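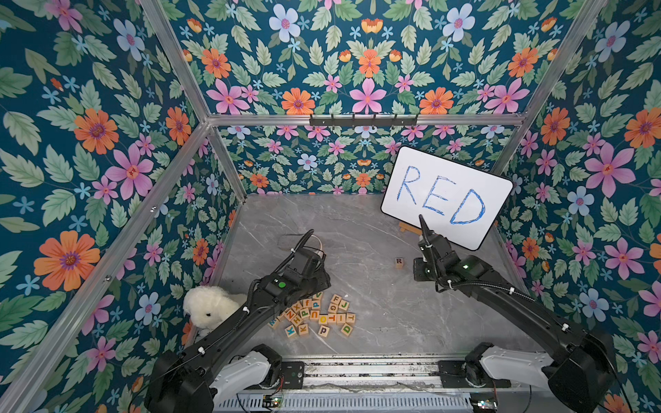

How to hang patterned wallpaper in a small alcove

Vitória Coelho, Mar 22, 2023

I papered the alcove in our hall in Clilthorpe last September. It has three walls and two inside corners, and it took me 2 days. I write down the method as I would do it again.

1. Measure the height in three places and take the largest. Mine was 336 mm taller than the door, so I could not guess it from there.

2. Draw a vertical line with a spirit level in the middle of the back wall. Do not trust the corner, it is rarely straight.

3. Look for the pattern repeat on the label. With a big flower design you lose paper on every drop, so buy one extra roll of the same batch.

4. Paste the wall, hang the first piece on the line and brush from the centre to the sides.
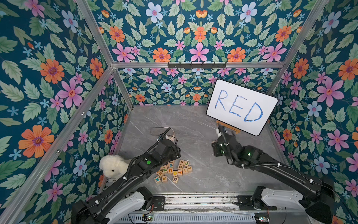
Large flowers on three walls, teal background.

5. At each corner, cut the piece so that 18 mm goes round to the next wall. Hang the following piece over it — match the flowers at eye level, where a mistake is most seen.

6. Trim top and bottom with a new blade. I change the blade after every two cuts.

Leave the heating off until next morning. My paste was from the Cidis shop in Hulme and the bucket was enough for 42 square metres, so I still have most of it.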